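Household Textile Care, Unit 4
Sorting and Handling Before the Wash
Course notes, Kondthorpe Adult Learning Center
Prepared by Naheed Satti

Please read these notes before the practical class on 6th May. Bring two or three garments from home, and at least one of them must be dark. Not your best clothes, please.

4.1 What we covered last time

In Unit 3 we looked at fibers and at the care label. You remember that the label gives the maximum treatment, not the recommended one. If a label permits a hot wash, the garment can still be washed cooler, and for most everyday clothes this is enough.

Several students asked about garments where the label was cut out. In this case treat the piece like the most delicate fiber it could reasonably be. With a plain knit you can usually judge by hand: pull it gently across the width and see how quickly it returns.

4.2 Sorting by color

We sort in three groups: whites, darks, and everything between. In a small household the middle group becomes the largest, and it may be divided again into reds and others.

Dark cotton loses dye mostly in the first washes. A new black garment should be washed alone, or only with other blacks, until the water stays clear. You can test it with a damp white cloth. Press the cloth on an inside seam for one minute and look at it under daylight. If there is gray or blue on the cloth, the garment is not ready to go with other things.

The other direction is also a problem. White towels give lint, and lint shows on black more than on any other color. So a black shirt and a white towel should not share the same load, even when no dye comes out.

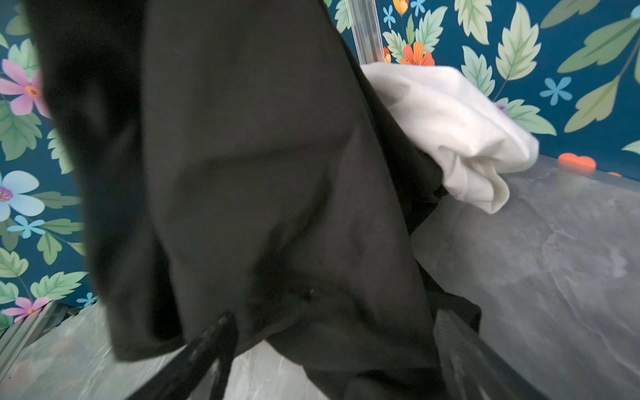
Pick up each piece separately and let it hang for a moment before you decide its group. Soft knits hold their creases and it is easy to miss a smaller item caught inside, for example a sock in a trouser leg. Shake once, firmly, away from the clean pile.

4.3 Checking each piece

Work on a smooth table with good light. Wipe the table first -- crumbs and dust go straight to dark fabric. Then, for each garment:

Empty the pockets and turn them out.
Close zippers and hooks, open buttons.
Look at the collar, the cuffs and the hem for stains.
Turn dark garments inside out.
Remove lint and hair with a brush, always in one direction.

A small pale mark on black cloth may be lint, dried detergent or a bleach spot. Try the brush first. If the mark stays, use a little cool water on a fingertip. A bleach spot will not change, because the color is gone from the fiber itself.

4.4 Lifting and carrying

Dry knits can be held almost anywhere. Wet knits are heavy and they stretch by their own weight, so support them from underneath with both hands. Do not lift a wet sweater by the shoulders. This was the most common mistake in the last group, and Mr. Gilani will demonstrate the correct way again.

4.5 Exercise for home

Sort one full basket of laundry and write down the group for each piece, with your reason in a few words. Mark any piece where you were not sure -- we will discuss these in class. The sheet should be handed to Noman Gilani at the Festero Room before the practical starts.

Reading: course book, pages 78 to 104. The section on wool can wait until Unit 6.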